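Progress Report, 28 April 2018
Project Hillilum: two-handed assembly from demonstration
Prepared by Nithin Menon for the Karetti Fund

During this period the team collected 200 demonstrations on the parts board and trained the second version of the policy.

Both arms at the board, April sessions:
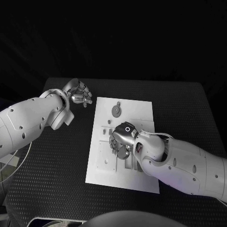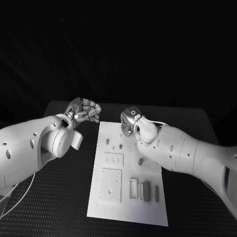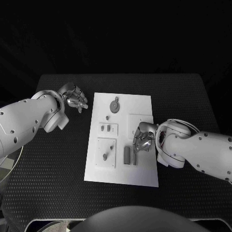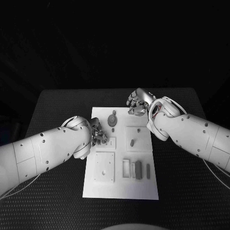 Of these demonstrations, 138 passed review and were used for training. The remaining funds will support 30 further sessions at Clesenley, supervised by Pylyp Sydorenko.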